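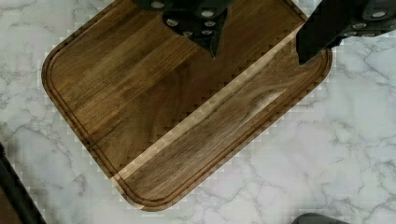 Kohei Imai wrote in to ask whether the arm still loses its zero after a power cut. It does. I re-home it by hand each morning and have stopped minding.

New since August is the wrist mount. The old Bonitz bracket flexed, so I cut a stiffer one, which took 2 evenings and used up 30 screws. The control script is at 1,147 lines - too many, but it runs.

I'm working at the kitchen counter, with the cutting board between the toaster and the paper towels.
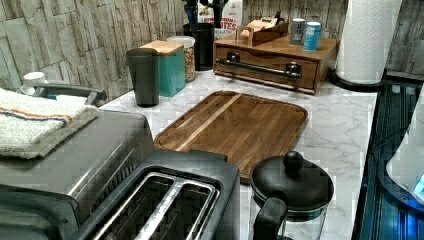
Still to do

Shorten the cable run. Try the Trnka driver at 880 steps.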